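Groltow Shared Kitchens – progress report to the Dratari Fund

Monday, October 21, 2024

Dear Indira,

Thank you again for your patience over the summer, and for the kind note you sent Saranya when her course results came through. She has it pinned up by her desk! I am glad to say that most of what I have to tell you is good news.

The evening cookery classes now have 37 people on the books, up from 22 in the spring. Most of the new faces heard about us from a neighbour, and a fair few have brought a parent along. Deepika Sastry has taken on the Tuesday group and has them making proper dal, flatbreads and a very decent lemon pickle.
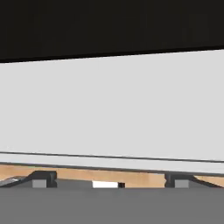

A plain light grey panel, smooth and matt.

Spending is close to plan. We have put some 200 pounds more than we budgeted into spices and dry goods, which Jagadeesh Kamath has covered from the travel line, as our tutors nearly all live within walking distance. The printed recipe booklet is running behind – we wanted it in three languages, and the translations have taken longer than any of us expected. Nithin Fernandes is checking the last of them now.

We have also been talking a good deal about baking. People keep asking for bread and celebration cakes, and it would be lovely to run a short course before the winter break, with a place for everyone on the waiting list. 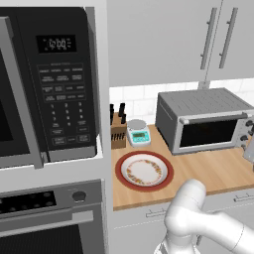 Black microwave with a stainless-steel wall oven beneath it.

For the next quarter we would like to keep both evening groups going, finish the booklet and start a Saturday lunch for older residents. Lopes, the greengrocer, has offered us vegetables at cost. I will send the full accounts separately, and do please come and eat with us whenever you are passing.

With warm regards from all of us at Groltow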